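Cuaderno de taller — proyecto Braltex, tarea bolsita

Objetivo de la tanda: demos de abrir la bolsa de cordón, meter piezas de madera y cerrar. Dos vías, pinza de mano y guantes con los mandos de seguimiento en el dorso. Quiero las dos sobre la misma mesa para poder compararlas después. La teleoperación queda fuera de momento, con el retardo de la semana pasada no hay quien tire de un cordón.

Protocolo tal como está hoy:
- bolsa a la izquierda, piezas a la derecha, siempre planas
- cordón suelto, sin nudo, que no quede debajo de la tela
- un par de segundos quieto al empezar y al acabar cada demo
- si se cae una pieza se sigue, no se corta. Se marca como recuperación

Lo de no cortar costó acordarlo. Tetex las quería limpias, pero en las limpias la política no aprende a volver y se queda empujando la tela contra la mesa (visto en octubre con las fundas, mismo fallo exacto).

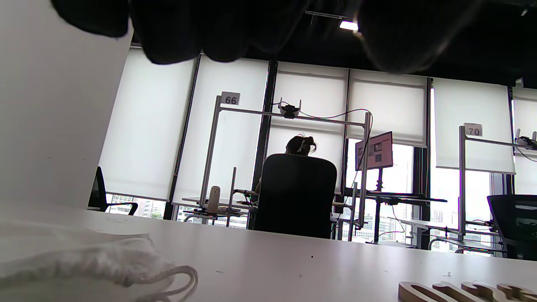
Con la pinza el problema es la boca de la bolsa. Una sola pinza no abre, pelliza las dos capas a la vez y levanta todo. Probado entrar en diagonal por la esquina: mejor. Probado dedos con goma: peor, arrastra. Dejo la diagonal como norma y la apunto en la hoja de la mesa.

Ojo también con la tela blanca sobre mesa blanca. El borde fruncido se pierde en la cámara de muñeca cuando la persiana está subida. Pedir tapete gris a Pronen, o bajar persianas y listo. De paso mirar si la exposición se puede fijar — creo que ahora va en automático y cada demo sale con un blanco distinto.

Guantes: mucho más natural. Coger las dos esquinas de arriba, separar, soltar una mano para la pieza. El que graba no tiene que pensar. Lo malo viene luego, al pasar la mano a pinza, porque usamos cinco dedos para una cosa que el robot hace con dos. Regla nueva: sólo pulgar e índice, el resto recogido. Cansa. Parar cada 11 demos y recalibrar muñecas en la pausa, que la correa se va girando.

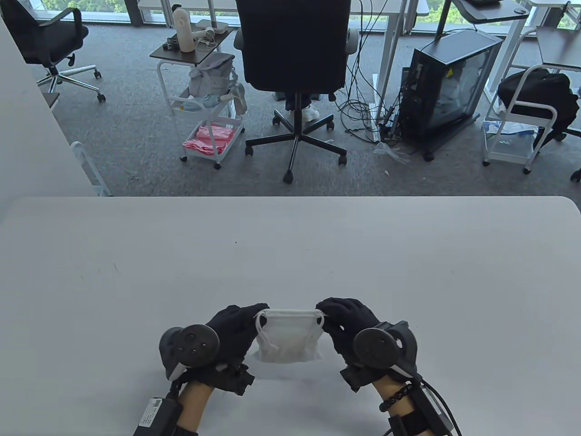
Salgado, febrero de 2026

Paso a limpio lo de la mañana, que tenía medio en una servilleta.

Meta 500 demos por vía, 1.000 en total. Con el ritmo de hoy sale, si no volvemos a perder la hora de arranque buscando el cable bueno. ETIQUETAR LOS CABLES.

Primer repaso de trayectorias con guantes: la mano izquierda bien, la derecha da un saltito al tirar del cordón. No sé si es oclusión o que el mando se mueve sobre el guante. Repetir con la correa un punto más apretada antes de tocar el filtro. No tocar el filtro, por favor, que la última vez tardamos dos días en saber quién lo había cambiado.

Cierre del cordón: cada uno lo hace a su manera. Uno tira de golpe, otro en tres veces. Para el entrenamento fatal. Decidido: tirón único, despacio, hacia el cuerpo, y la bolsa se deja donde quede.

Pendiente:
- tapete gris
- correa derecha
- separar recuperaciones en carpeta aparte
- preguntar a Tetex si les vale la bolsa cerrada sin lazo
- bolsas de repuesto, éstas se deforman de tanto abrir

Sigo mañana con pinza, entrada diagonal, mismas piezas.

Entradas recientes
Fundas: por qué empuja contra la mesa
Calibrado de muñecas, versión corta
Retardo en teleoperación, medidas
Hoja de mesa Braltex
Lista de material para Pronen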